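夹爪选型这件事,厂家的话我打几折听

2021年6月14日

上期通讯发出去以后,有几位读者来信问同一个问题:双臂平台到底该配什么夹爪,Rilura 新出的那款平行夹爪值不值得换。我本来想用两句话回掉,写着写着发现两句话说不清楚,干脆占一整条的篇幅。先说结论,免得有人看到一半就去下单:我不建议现在换。理由在后面,不爱看理由的可以直接跳到下一条。

事情从三月说起。Rilura 发了新夹爪的资料,宣传页上最大的字是“通用抓取”。凡是看到“通用”两个字,我的第一反应都是去翻小字。小字里写的是:通用性测试用了14种标准物体,全部放在水平台面上,间距固定,光照固定,每种物体的初始姿态也固定。我把那张物体表抄了一遍,里面有木块、罐头、网球、马克杯、螺丝刀,没有一样是软的,没有一样是透明的,也没有一样会在你碰它之前自己滚走。

我对标准物体没有意见,做基线总得有个共同的东西可比。我有意见的是拿这张表去推“通用”。工厂里的料是一样的,一天抓几千次都是它,那种场合谈重复精度有意义。桌面清理、餐后收拾、实验室杂物归位,这类任务里头最不重要的恰恰是重复精度,因为根本没有东西会重复。

所以我们自己列了一张不讲道理的表。原则很简单:凡是我在午饭后的桌上见过的,都可以进表。侧倒的透明杯子,带盖的纸杯,软塑料袋里的小面包,一堆硬壳碎屑,小番茄,一次性勺子,带绳提手的纸袋。这些东西单拿出来都没什么难度,三岁小孩都会。放在一块儿,再换上两根平行的指头去对付,难度就出来了。

参加比较的有三套。第一套是 Rilura 的新款,两指平行,带力反馈,厂家标称行程足够抓一个饭碗的外径。第二套是 Werka 的老型号,也是两指平行,没有力反馈,只能靠电流估一个大概,好处是我们手里已经有了,坏了也不心疼。第三套是 Bedoya 的自适应三指,价格最高,资料最漂亮,安装法兰也最麻烦,为了它我们重新做了一次转接板。控制这一侧统一走 Plotden 的控制器,这样至少通讯延迟上谁也别怪谁。

每套跑200次抓取,三套合计600次。这个数字不大,我知道会有人说不够。确实不够,拿去写论文会被审稿人骂,但是拿来判断要不要花钱,我认为够了。每次抓取由操作员遥操作完成,不用学出来的策略。我特意这样安排。策略一上来,夹爪的毛病和算法的毛病就搅在一起,到最后厂家说是你模型不行,做模型的说是你硬件不行,两边都能开会开到天黑。

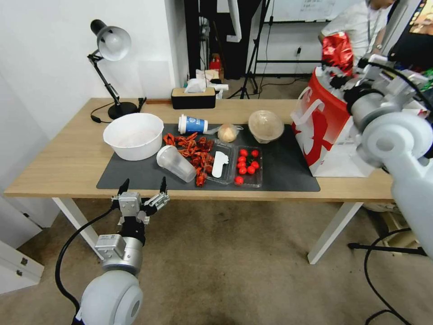
先讲透明杯子,因为它最容易让人看走眼。杯子侧倒以后,平行夹爪有两种下手的办法,一种是夹杯壁,一根指头伸进杯口,一根留在外面;另一种是从上往下横跨整个杯身。夹杯壁需要对准杯口,而腕部相机对透明塑料的深度给得一塌糊涂,点云里杯口那一圈经常是个洞,操作员只能看彩色画面凭感觉往里送。横跨杯身不用对准,但是力稍微大一点杯子就瘪,瘪了以后再松开,杯子弹一下,换个方向躺着。

Rilura 的力反馈在这里应该大显身手,宣传视频里拍的也正是一只塑料杯。我们试下来,力反馈能感觉到接触,这一点是真的,我不赖账。问题在阈值。阈值调低了,指头一碰到杯壁就停,提起来的时候杯子往下滑;调高了,跟没有力反馈的 Werka 没什么两样。中间有一段合适的区间,可是换一只厚一点的杯子,区间就挪了地方。宣传视频里大概从头到尾用的是同一只杯子,这话我没有证据,是我的猜测。

袋装小面包我原以为最难,结果最容易。三套夹爪都能抓,抓的也都是袋子。严格讲这不算抓住了面包,算抓住了塑料袋,面包是捎带上来的。我们内部为这个怎么记分争过一次,最后记成功,理由是任务要求把它拿走,没有要求体面地拿走。Bedoya 的工程师如果看到这里大概要不高兴,因为他们的三指在这一项上毫无优势,有时候第三根指头还会把袋子的褶皱卷进指缝,松手的时候面包挂在上面不下来。

小番茄正好反过来。放在浅托盘里的小番茄,平行夹爪一颗一颗夹,指尖宽了就会碰到旁边的,一碰全部跟着动。三指从上方罩下去要稳得多,夹持力也分得均匀。这一项 Bedoya 明显领先,我照实写。但是请想一下真实的任务:桌上有一托盘番茄要收走,谁会一颗一颗夹?端托盘就行了。端托盘的时候,三指反倒不好找位置,两指夹住托盘边沿一提了事,前提是提得平。所以你看,一项测试怎么设计,几乎就决定了哪家赢。厂家明白这个道理,做评测的人也应该明白。

硬壳碎屑这一项,我承认带着恶意。壳有大有小,互相勾着,边缘还带尖,靠夹爪去收它,本身就是工具用错了地方。三套都很难看。夹起来的量少,路上掉的多,夹完以后指尖垫上粘一层东西,不擦干净,接下来抓什么都打滑。Rilura 的指尖垫是纹理橡胶,摩擦力好看,脏了以后也最难擦。Werka 的垫子光一些,抹布一过就完事。资料页里从来不写清洁,我建议各位把这一条加进自己的选型表,权重给高一点。让机器人拿块刮板把碎屑推进簸箕,比换任何夹爪都管用,而且刮板便宜。

再说纸袋。带提手的纸袋,直觉上应该勾提手。两指平行夹爪可以从提手中间穿过去,也可以夹住提手的绳子。穿过去需要腕部转到一个别扭的角度,我们这台双臂在桌子右端的可达空间本来就紧,肘部容易顶到自己。这里暴露的是手臂的问题,和夹爪关系不大。我提它,是因为来信的读者里有一位说,换了新夹爪以后桌面边缘的成功率还是上不去,怀疑买到了次品。我看未必是次品。先把底座位置挪一挪,桌子两端各留出一点余量,再来谈夹爪。挪底座不要钱。

另外有一件小事,说明书里轻描淡写。Rilura 的线缆从夹爪侧面出来,走到腕部要绕一圈。腕关节转到极限附近,线会绷住,力反馈的读数跟着飘。我们最初以为是传感器零点漂移,重标了好几遍,后来有人把线松开一截再跑,读数就老实了。问过技术支持,回复说“建议合理布线”。什么叫合理,没有图。Werka 的线也绕,可是它没有力传感器,飘不飘都看不出来,这算不算一种优点,各位自己判断。

Plotden 控制器这边,我没有太多坏话可说,这在我是比较少见的情况。三套夹爪的驱动都能挂上去,切换的时候要重启一次服务,文档里写的步骤少了一步,少的是重新加载末端质量参数。漏了这一步,换上比较重的三指以后,手臂静止时会慢慢往下沉,幅度不大,但是抓小东西的时候足够让你错过。希望他们把文档补上。

说到成功率,很多人等的就是一张表。我决定不登。表做出来了,就在手边,各项汇总以后三套的差距小于换一个操作员带来的差距。这句话请多看一遍。同一套夹爪,熟手和生手之间的差,比最贵和最便宜的夹爪之间的差还要大。在这种情况下登一张排名表出来,只会被人截图,截图的人不会把这段话一起截进去。我以前吃过一次亏,不想再吃。

那么钱的问题。Rilura 的新款比我们手里的 Werka 每只贵出3,000元,双臂就要乘以二,还没有算备用指尖垫。贵出来的这笔钱买到了什么?买到了接触检测,买到了更安静的运行声音,买到了一个做得不错的调试界面。这三样我都喜欢,尤其是调试界面。只是我很难对着报销单说,它们让桌子收拾得更干净了。至于 Bedoya,如果你的任务就是抓球形的、怕压的小东西,而且每天都抓,可以认真考虑。如果只是想着万一用得上,我劝你等等。

有人会说我偏心旧设备。有可能。Werka 那一对我用得久,知道它哪里会卡,知道它冷启动的第一次闭合总是差一点,熟悉本身就会让人手下留情。为了防这个,记分的人和操作的人分开,记分时只看物体最后在哪里,不看是哪套夹爪放的。能不能完全防住,我不敢打包票,毕竟三指和两指一眼就分得出来,盲不了。

给来信的几位一个可以照做的办法。先别换夹爪,拿现有的跑一遍你自己的桌子,把失败按原因记下来:看不见的、够不着的、夹不住的、放不下的,各归各。看不见的去改相机和打光,够不着的去挪底座,放不下的多半是松手动作太急,改一行速度参数试试。剩下真正夹不住的,才轮到夹爪来负责。我们自己归完类,最后这一堆比预想的小得多,里面有一大半换块软一点的指尖垫就能缓解。

指尖垫我们正在试几种材料,硅胶的、发泡的、外面再套一层薄膜的。套薄膜的好处是脏了就撕,坏处是撕的时候容易连胶一起带下来。等跑够了次数再写,写的时候也还是不登排名。

Rilura 方面在我们测试期间发过一版固件,更新说明里有一条是“改进透明物体抓取体验”。我们装了,重跑了杯子那一项,没有看出区别。如果有读者看出了区别,请把阈值设置和杯子的牌子一并寄来,我很愿意更正。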